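Print this article | E-mail this article

The Market Hall Where Fruit Is Sold by the Square

When I moved to Grudine, I knew only a few words of the language, and most of them were names of fruit. For this reason the market hall became my first school. I went there every Saturday with a cloth bag and a small notebook, and the sellers corrected my mistakes while they weighed my pears.

The hall stands between the river and the old bus garage. It has 89 places for sellers, but the places are not stalls in the usual meaning. They are squares painted on the floor. A seller may rent one square or several, and the price is the same for each. A family from the village of Hindel has had the same 3 squares by the north door for longer than most customers can remember. They sell plums, walnuts and, in July, a yellow cherry which does not travel well and must be eaten the same day.

I asked in the market office why they use squares. The woman at the desk brought me an old plan of the hall. Before the squares, she explained, every seller pushed his table a little forward each week, until in the middle there was no passage for a person with a basket. There were arguments, and one time a whole cart of melons was turned over. After this the town painted the lines, and the quarrels became smaller. They did not disappear. I have heard two grown men discuss the width of a line of paint for the whole morning. 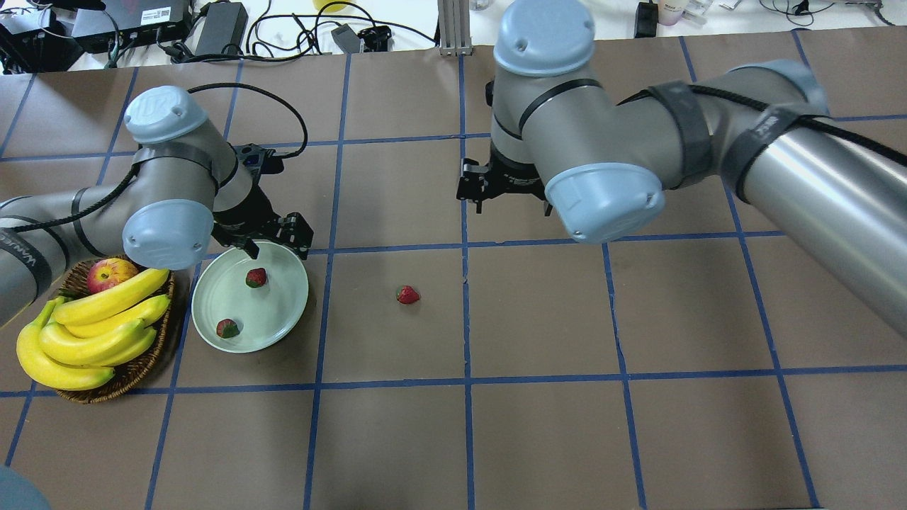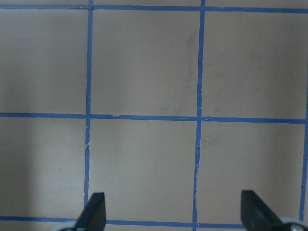
The rules of the hall are printed on a sheet beside the office, in small letters. A box may stand on the line but not over it. A seller who is sick can lend the square to a neighbor for two weeks, and after that it goes back to the town. Nobody may shout prices before seven in the morning. This last rule is respected very little, and I would be sorry if it were respected more.

What I like best is how the sellers use their small space. The cheese maker from Flaverov builds upward, with shelves so high that she must stand on a crate to reach the oldest cheeses. The man with the apples does the opposite. He puts everything low, in flat boxes, and the customers have to bend. He believes that a person who bends down to an apple will also smell it, and a person who smells it will buy it. With me he is right every time.

There is now a discussion about a new hall near the highway, with parking for 300 cars and cold rooms in the cellar. The younger sellers are mostly in favor. Carrying boxes from the street in winter is hard work, and the old roof lets in the rain over the fish. The older ones ask who will walk so far for one bunch of parsley. The town will decide after the harvest.

In the meantime I still go with my cloth bag. I do not need the notebook for the fruit anymore, but last week the apple seller used a word for a bruise on the skin that I did not know. He spelled it for me, and I wrote it on the paper bag.

Print this article | E-mail this article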